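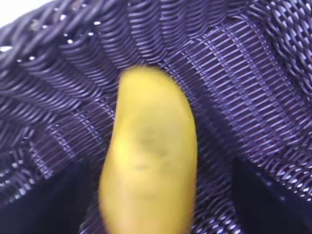 # Nisura welcome packs: readme for the data files

By the Nisura data desk
11 January 2026

Print this page | E-mail this page

Quick notes on what's in the folder, for anyone picking it up after me. Will tidy later.

## What it is

Records from the church welcome pack scheme at Nisura, for families newly placed in Comumgate and Trokgate. 745 rows, one per pack handed over. 74 households. Some households had a lot of packs, some only one, depends on how long they stayed on the list.

No names. Household numbers only. Please keep it that way.

## Files

- `packs.csv` - the main one
- `households.csv` - size of household, town, month they joined
- `notes.txt` - free text from the delivery sheets, typed up as written

## Columns in packs.csv

- `pack_id` - runs in order, gaps are packs cancelled before they went out
- `house_no` - matches households.csv
- `town` - C or T
- `type` - food, bedding, school, kitchen, other
- `parish` - which congregation made it up
- `month` - month only, exact dates taken out on purpose
- `lang` - language the leaflet was printed in. Blank means no leaflet, not unknown

## Known problems

Bedding and kitchen were one type until November, when the form changed. Older rows all say bedding. Can't be split now, the paper sheets don't say which.

2 households moved from Trokgate to Comumgate and kept the same number. `town` in packs.csv is right at the time of delivery, households.csv only has the latest one. Use packs.csv if you're counting by town.

3 rows have no parish. Left blank. Dont guess from the town, the congregations deliver to both.

Packs from the Huamán hall are down under the parish that runs the hall, so you won't find Huamán in the parish column at all. Search notes.txt for it.

Household size is whoever was on the form the first day. Babies born since, cousins arriving later, not in there.

## What it's not good for

Working out need. It says what was given, and what was given depended a lot on what got donated that month. School packs went out when there were school bags. Also no use for comparing parishes, the smaller ones often pooled with a neighbour and only one got written down.

## Using it

Fine for parish reports and grant forms. Ask the desk before passing it outside the churches. Notes.txt stays inside, full stop, people wrote more on those sheets than they should of.

Files are UTF-8. If Huamán comes out as rubbish in your spreadsheet, import it again and pick UTF-8 from the list.

## To do

- recheck the blank parishes against the hall diary
- proper list of language codes
- move the cancelled packs to their own file

Print this page | E-mail this page

Recent items

- Winter coat collection: drop-off times
- Trokgate conversation class moves upstairs
- Lifts to Comumgate appointments, drivers' sheet
- Shared meal at the Huamán hall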